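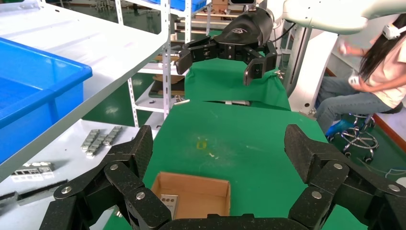
Shelving, white, perforated uprights. Had ours since April so time for a quick review.

Bought two, 48 each plus delivery. Instructions are one sheet, no words, fine once you work out which way up the shelf clips go (I didnt, first go). Took me an evening with Yatziri holding the other end.

Good: shelves move up and down easily, pegs stay put. Small metal parts sit flat on the lower shelf and I can find them again, big blue plastic bin goes up top. White shows every mark but wipes off.

Not so good: feet are cheap. Ours rocked till I put card under one. Edges a bit sharp underneath, so wear gloves. And no lip on the shelves — brackets and long bars need laying well back or they'll creep foward.

Looked at the Palacios one too, 133 and no deeper. Couldn't see what the extra was for.

Would buy again for a workshop, not for a kitchen. Four stars. Loses one for the feet — come on, Berska.

Uriel M.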